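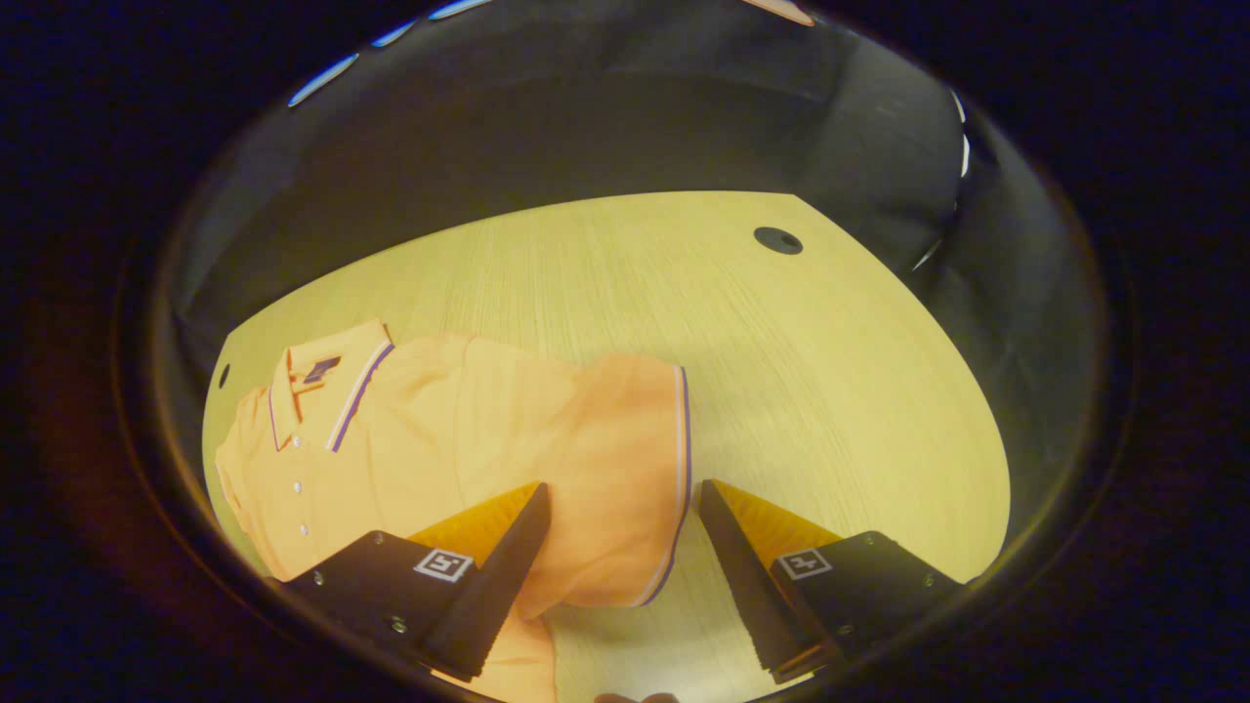
Orange polo shirt with purple and white tipping on the collar

Getting old deodorant build-up out of polo shirts
Posted by Negin Ghorbani, November 11, 2021

I have a few cotton polos that have gone stiff under the arms. They come out of the machine smelling fine but the smell is back within an hour of wearing them. I wash at 30 with an ordinary liquid and no softener. I tried bicarbonate of soda paste on one and it made no difference that I could see. Is there anything that works on coloured cotton without fading it? The contrast stripes on the collars worry me most.

Leobardo Zamudio
The stiffness is mostly aluminium salts and body oil, and bicarb does very little to either. Turn the shirt inside out, rub a bit of washing-up liquid into the underarms and leave it for 20 minutes. Rinse, then soak those patches in citric acid -- one tablespoon to a litre of warm water -- for an hour. Rinse again and wash at 40 if the label allows it. Try the citric acid on an inside seam first and keep the collar out of the bowl. Don't use it with bleach in any form. Bad ones may need doing twice.

gremham_lane
white vinegar, always worked for me

Plallport667
I'd change to a powder. Liquids don't have the oxygen bleach in them, and you want the colour version, not the one for whites. Also don't tumble dry until the smell has gone. My work shirts took three washes.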